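Household Textiles and Soft Goods
Unit 6: Fabric Totes, Baskets and Small Bags
Course handout, prepared by Manee Nakpan

Bring this handout to the Monday session along with one bag of your own from home. Any size will do, as long as it has handles and has been used.

6.1 What this unit covers

Unit 5 dealt with flat goods: towels, napkins, place mats. This unit moves to goods that hold a shape. A tote has a front, a back, a base or bottom fold, an opening and handles, and each of these can be made in a different material. When you catalog, repair or buy one, you need to look at the parts separately. A label that says "cotton bag" often refers to the main panel only.

You will be asked to do two things by the end of the unit: write a short catalog entry for a small bag, and fold and store a set of them so that they keep their shape. Both count toward the practical grade.

6.2 Main fabrics

Burlap and jute. Burlap is a plain weave of coarse yarn, usually jute. It is stiff when new and holds a crease. It sheds fiber, especially at cut edges, and it stains badly if stored damp. Do not machine wash it. Brush it, spot clean with a barely damp cloth and dry it flat.

Cotton canvas. Heavier than sheeting and more tightly woven than burlap. Undyed canvas shrinks in the first hot wash. Printed canvas should be turned inside out before washing.

Cotton and linen blends. Common in small gift bags and shelf baskets. They take a print well and have enough body to stand up if the seams are firm. They wrinkle.

Coated fabrics. Some totes have a thin film on the inside so that the bag stands open. The film cracks along folds. If you feel a smooth, slightly tacky inner face, do not iron it, even through a cloth.

6.3 Edges and bindings

Raw edges at the opening are turned under and stitched, or covered with a strip called a binding. A binding in a contrasting color is often there for looks as well as wear. Check three places when you examine one: the corners, the points where the handles pass through or are sewn on, and the spot where the strip starts and ends. The last is usually near a side seam. Loose stitches at the overlap can be caught down by hand in a few minutes with a backstitch. Use thread that matches the binding, not the panel.

6.4 Handles

Self-fabric handles are folded strips of the bag material. They are flat and easy to replace.

Webbing is woven as a strap and sewn on in a box with a cross. It outlasts the bag in most cases.

Rope handles are cord passed through holes and knotted on the inside, or sewn in under a tab. Pull gently on each end before you put any weight in the bag. A knot that is slipping can be retied. A hole that has stretched needs a grommet or a patch behind it, and retying alone will not fix it.

When you write up handles, give the type, the color, how they are attached, and whether the two are equal in length. If you cannot see how they are attached, write "attachment not examined." Do not guess.

6.5 Printed panels

Small repeating prints are common on children's and seasonal bags. Describe the ground color first, then the colors in the motifs, then the motifs themselves if you can name them. If you are unsure whether a shape is a fruit or a face, "small figures" or "small motifs" is acceptable in an entry. Note any fading, and compare the outside with a protected area such as the underside of a fold.

Where the print meets a coarse border, look for pulled threads. The two fabrics stretch by different amounts and the seam between them takes the strain.

6.6 The teaching collection

Our study pieces came in two lots, the Jakmont lot and the Parnik lot. Together they make 1044 cataloged items, most of them kitchen linens. Please keep the lots on separate shelves. The numbers overlap, and item 11 in one lot is a bread cloth while item 11 in the other is a drawstring pouch. Always write the lot name in front of the number.

Entries are written on the Sirkel sheet, one sheet to an item. Spare sheets are in the tray by the door.

6.7 Handling on the table

Clear a white table before you start. Wipe it and let it dry. Lay the bag down on its side or back and let it settle before you measure. A small tote will lean or tip if the handles are heavier than the fabric, so measure the panel flat and record the depth separately.

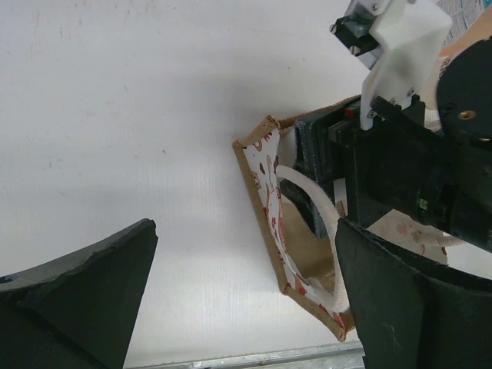 Measure in this order: width at the opening, height without the handles, depth at the base, handle length from one attachment point to the other. Rope should be measured along its curve with a soft tape. Record to the nearest quarter inch.

Look inside the bag last. Note the color of the inner face, whether there is a lining, and anything left in the corners. Lint and fiber go in the trash. Receipts and tags stay with the item.

6.8 Folding and storage

Stiff bags: do not fold. Stand them in a row, or nest small ones inside large ones with the handles turned in.
Soft bags: fold in thirds lengthwise, handles on top, then once across.
Rope handles: lay them inside the bag so they do not press a mark into the next one.
Burlap: keep away from wool and anything with a nap.

6.9 For next time

Read the Ásgeirsdóttir chapter on seams, the first half only. Write one complete entry for the bag you brought and hand it in at the start of class. Unit 7 is on cushions and covers, and you will need a seam ripper.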